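> **Nota de novembro:** esta versão do cartão substitui a anterior. Se já descarregou o Pludum, leia primeiro a secção "A falha do relógio". Vale mesmo a pena, foi a parte com que mais aprendemos!

# Pludum: manipulação de peluches em casas habitadas

Pludum é um conjunto de 1045 episódios de manipulação de objetos macios, gravados com garras manuais em quartos e salas de gente que vive lá e tem as coisas onde calha. Pegar, rodar, pousar numa caixa, tirar da caixa, passar de uma garra para a outra. Escolhemos peluches porque são difíceis de uma forma deliciosa: cedem, voltam à forma, escondem os contactos no pelo e têm orelhas que se metem sempre entre os dedos.

Serve para treinar políticas de imitação com dois braços e, a partir desta versão, também para estudar deteção de dados estragados. Foi essa a surpresa boa de uma semana bastante má.

## Conteúdo

| Campo | Descrição |
|---|---|
| `video_esq`, `video_dir` | vídeo de cada garra |
| `abertura_esq`, `abertura_dir` | abertura das mandíbulas, normalizada de 0 a 1 |
| `pose_esq`, `pose_dir` | posição e orientação estimadas |
| `instrucao` | frase curta em português |
| `estado_sinc` | `ok`, `corrigido` ou `suspeito` |

As gravações vêm de 9 casas. Cada episódio dura, em média, 30 segundos. A divisão treino/teste é feita por casa, para que nenhum quarto apareça nos dois lados.

## A falha do relógio

O modelo de base, a que chamamos Birhane, aprendia lindamente a pegar num peluche com uma só mão. Com duas, fazia uma coisa estranhíssima: a garra que recebia fechava no ar e a que entregava abria cedo demais. Peluche no chão, vezes sem conta.

Passámos dois dias a culpar a rede. Mudámos a função de perda, aumentámos o horizonte, trocámos o codificador de imagem. Nada. Foi Wekesa Muli quem se lembrou de desenhar as duas curvas de abertura por cima uma da outra, num episódio de passagem, e de as comparar com o vídeo.

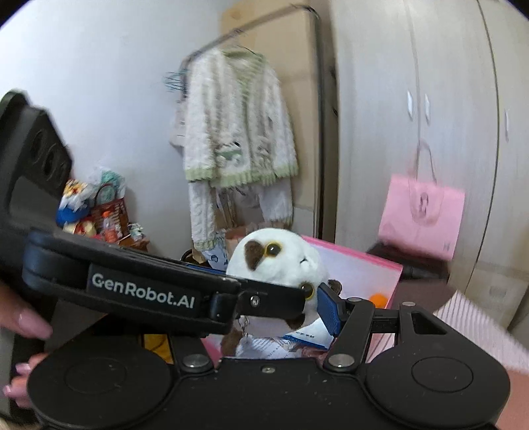 Quando duas garras disputam o mesmo palmo de espaço, qualquer atraso entre elas passa a ser um erro físico. No vídeo, a segunda fechava antes de a primeira largar. Nas curvas, a ordem vinha trocada. O atraso chegava aos 40 quadros nos piores casos e variava de episódio para episódio, por isso um simples deslocamento fixo não resolvia.

A causa estava no Hutby, o nosso programa de gravação. Ao reiniciar uma garra a meio da sessão, o Hutby voltava a ligar o vídeo logo, mas mantinha na fila as leituras de abertura antigas. Essas leituras recebiam a hora de chegada em vez da hora em que tinham sido feitas. O ficheiro ficava válido, sem buracos e com o número certo de linhas, e os nossos testes automáticos passavam todos. Que bela armadilha!

### Porque é também um problema de segurança

Num ensaio com braços reais, a política treinada com estes dados manteve o comando de fecho quando a garra oposta já estava em contacto. Os limites de força cortaram o movimento e ninguém se magoou, mas uma costura do peluche abriu-se e uma ponta de borracha ficou descolada. Com um objeto rígido, ou com uma mão por perto, a conversa seria outra. Parámos todos os ensaios bimanuais até ter a correção validada, e pedimos o mesmo a quem usou a versão anterior:

- não execute em hardware políticas bimanuais treinadas com a versão anterior;
- volte a treinar com `estado_sinc` igual a `ok` ou `corrigido`;
- mantenha o limite de força ativo, mesmo em velocidade reduzida.

## Como corrigimos

O Bimunari é o verificador que nasceu disto tudo, e estamos mesmo contentes com ele. Estima a abertura diretamente do vídeo, pela distância entre as pontas azuis dos dedos, e procura o desfasamento que melhor a alinha com a curva registada. Se o pico da correlação for nítido, corrige e marca `corrigido`. Se houver dois picos parecidos, ou nenhum, marca `suspeito` e deixa os dados como estão.

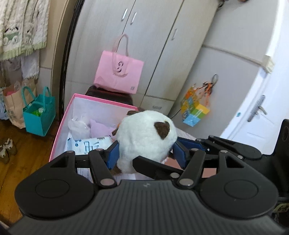

A pega simples foi o nosso ponto de partida para calibrar: as duas pontas param na largura do objeto e a curva faz um patamar fácil de reconhecer. O pelo complica um bocadinho, porque comprime devagar e arredonda o canto da curva, e por isso o Bimunari usa o início do fecho e ignora a parte final. Experimentámos ao contrário e ficou bem pior.

```bash
python -m bimunari.verificar --dados pludum/ --relatorio relatorio.csv
```

O relatório traz uma linha por episódio, com o desfasamento estimado e a altura do pico. Recomendamos olhar para os gráficos dos suspeitos à mão; demora menos do que parece e ensina imenso sobre os dados.

## Limitações conhecidas

- O Bimunari falha quando uma das pontas está tapada durante quase todo o fecho. Acontece bastante nas passagens entre garras.
- As poses não foram afetadas pela fila do Hutby, mas têm deriva em movimentos rápidos.
- Há muitas caixas e sacos no conjunto e poucas superfícies vazias. Uma política treinada só aqui pode estranhar uma mesa arrumada.
- Os episódios `suspeito` continuam incluídos. Retire-os no carregamento se só quiser treinar.

## Alterações nesta versão

- Novo campo `estado_sinc`.
- Hutby: a fila é esvaziada ao reiniciar e a hora é gravada na própria garra.
- Novo teste que reinicia uma garra de propósito a meio da gravação.
- Os ficheiros originais, com a falha, ficam em `bruto/` para quem quiser criar um verificador melhor.

Se encontrar um episódio `ok` que lhe pareça torto, abra um registo com o número do episódio e o gráfico das duas curvas. Wekesa Muli faz a triagem ao sábado, de manhã.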